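**Square tile** – flat tile with four equal sides, laid in a grid on walls, counters and floors. Oldest and still most common shape in home tiling. Also called quad tile in some trade catalogs.

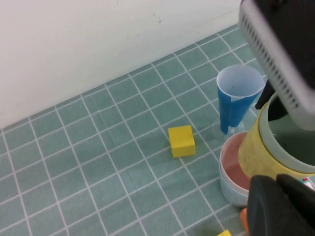 Comes in glazed and unglazed types. Glazed has a glassy coat fired on top, holds color well, wipes clean. Unglazed is the same color all the way through, so chips show less. Floors usually get the unglazed kind or a glazed one with a rough finish.

## Layout

Straight grid (stack bond) is the plainest layout. Joints line up both ways, so any error in the first row runs across the whole surface. Tilers snap two chalk lines at right angles and work outward from the crossing. Diagonal layout turns the grid 45 degrees – more cuts, more waste, but hides walls that arent square.

Running bond shifts every other row by half a tile. Less common with squares than with brick shapes.

## Grout

White grout was standard in kitchens and bathrooms for decades. Shows stains. Gray came in later, mostly for floors. Narrow joints take unsanded grout, wider ones sanded. Sealing is repeated every year or two in wet rooms, less often elsewhere.

Contrast matters a lot for looks. Pale grout on a dark tile makes the grid stand out, matching grout makes it fade.

## The Kuusk works

Kuusk was a mid-size maker of square tile, set up by Urho Kallio in a former brickyard near the town of Watonitz. Early output was plain white only. Colored glazes followed once a second kiln was in, with green and blue the best sellers. At its peak the works employed over 900 people and shipped to builders in 4 countries.

The glaze chemist Senthil Kurian joined from Estolier, a rival, and reworked the blue-green range to fire at a lower heat. Fuel bills dropped. The new glaze also had a softer shine, which buyers of hospital tile prefered.

Kuusk was later merged into Cevov, a plumbing supplier. Tile making stopped some years afterward. The sample room was kept and holds 4,000 tiles, most with the batch number scratched on the back. Open Tuesday afternoons, by request.

## Care

Warm water and mild soap for most glazed tile. No vinegar on the grout – acid eats into it. Cracked tiles are cut out from the center after the grout around them is raked away, then the old adhesive is scraped off befor a new one goes in.

## See also

- Encaustic tile
- Mosaic
- Quarry tile
- Thinset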